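Namar adopts common rules for robot tests in simulated homes

Namar has adopted a set of working rules for tests in which robot arms handle household objects in simulated rooms. The rules were approved on Wed 26 March and apply to every test the institute runs itself, as well as to results that outside groups submit for its register. Work already under way may be finished under the old procedure. All new test series must follow the new rules starting in November.

The document, titled Household Handling in Simulation: Setup, Runs and Reports, is 19 pages long. It replaces three older notes that had been written at different times and did not always agree. One of them asked for the starting position of every object to be stored, while another treated this as optional. The new text makes it a requirement.

"Two groups could report the same success rate and mean quite different things by it," said Reijo Karppinen, who led the drafting. "One counted a run as good when the object left the table. The other waited until it had been set down again. Both were acting in good faith, and our notes allowed both."

The rules grew out of a review of 2193 stored runs carried out at Namar and at two partner sites, Nurmi and Plaron. Reviewers opened each record and asked whether a person who had not been present could tell what the task was, how the room was arranged at the start, and on what grounds the result had been decided. In 510 cases the record did not hold enough information to answer all of these points. Those runs have been removed from the register. They are kept in a separate archive and may be used for training new staff, but they may not be cited in support of a claim about performance.

What the rules cover

The first part of the document deals with the setup of a room. Each task must name the objects that the arm is meant to handle, and must list separately those that are on the work surface but play no part in the task. Objects of the second kind are to be kept in place. A table that holds only the target object is considered a special case and must be reported as such. Flat items, such as books and notebooks, must be recorded with their angle as well as their position, and any overlap between two objects at the start has to be noted.

The second part deals with the arm and its tool. The shape of the gripper or finger must be given in the report, together with the version of the model used. A change of tool during a series starts a new series, even if the task stays the same. Contact settings, such as friction between the tool and the object, must be fixed before the first run and may not be adjusted after results have been seen.
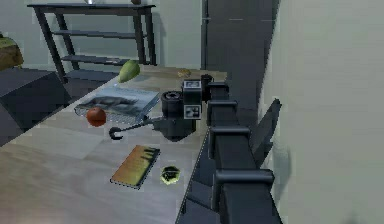

Do the rules also apply to tests carried out with a physical arm?

Physical tests are covered by a separate safety procedure at each site, and the new rules do not change it. A group that reports simulated and physical results side by side must, however, use the same definition of success for both and must state clearly which figures come from which kind of test.

The third part of the document concerns the runs themselves. Every run that is started must be logged, including those that are stopped early by the operator or by a software fault. Stopped runs may be left out of the success rate only if the fault is described and the reason falls within a short list given in an annex. "The operator judged that the attempt would fail" is no longer on that list. Such runs are now to be counted as failures.

Unplanned contact is treated in more detail than before. If the arm touches an object that is not part of the task, the contact must be logged with its time and with the name of the object. A light touch does not make the run a failure. Moving the object beyond the distance allowed in the task sheet does, even when the target object has been placed correctly. Jarmo Ruotsalainen, who reviewed the draft for Nurmi, described this as the point on which the partner sites had been furthest apart.

"Our site had been strict and Plaron had been lenient, and the middle position took several meetings," he said. "I would have preferred a fixed distance for all tasks. The version adopted leaves it to the task sheet, and we will see how that works in practice."

Camera views and room records

Simulated rooms used for testing often contain a good deal of furniture away from the work surface. Under the older notes, groups could remove it to save computing time, and some did so without saying so. The new rules require the full room to be kept for any run that relies on camera images. Larger pieces, such as shelving or a sideboard with a lamp on it, affect what a camera sees and how light falls, and a system trained in a furnished room may behave differently in a bare one.

Each series must include at least one stored view of the work surface and one of another part of the room. The views are to be saved as rendered, with no cropping and no change to brightness. Where a room is used for several series, the views must be stored again each time - a reference to an earlier file is not accepted.

Thư Huỳnh, who maintains the room library at Drorkano, said that the requirement would catch small changes that are easy to miss. "A room gets updated, a texture is replaced, a lamp gives slightly warmer light. The name of the file stays the same. If the views are saved with the series, a later reader can at least see that something is different and ask about it."

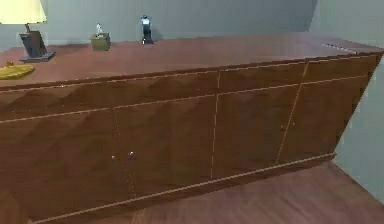
Reporting and access

Reports must state the number of runs started, the number completed and the number counted as successful. A percentage may be added but may not stand alone. Groups may publish video of single runs if the run number is shown in the caption and the full series is available to reviewers. A selection of good runs must be labeled as a selection.

Records are to be kept in a form that can be opened without paid software. Namar will store records of up to 2000 runs per group at no charge. Groups with larger series are asked to contact the register office before submitting, so that storage can be arranged in advance.

A group that finds an error in its own report may file a correction at any time. Corrections are shown next to the original entry, which stays visible. Entries are withdrawn only when the record no longer allows the result to be checked.

Next steps

Macario Contreras of the register office will be the contact for questions about submissions. A blank task sheet and a completed sample have been sent to all groups with an entry in the register, and copies may be requested by others. Training sessions will be held at Nurmi and Plaron before the rules take effect, with an online session for groups that are unable to travel.

Two matters were left out of the present text. The first is the handling of soft objects such as cloth and sponges, for which the partner sites could not yet agree on how a final position should be measured. The second is work by two arms at the same table. Niilo Pelkonen will chair a small working group on both topics, and comments may be sent to the group through the register office. Until further rules are adopted, tests of these kinds may be submitted with a written note on the method used, and they will be listed in a separate section of the register.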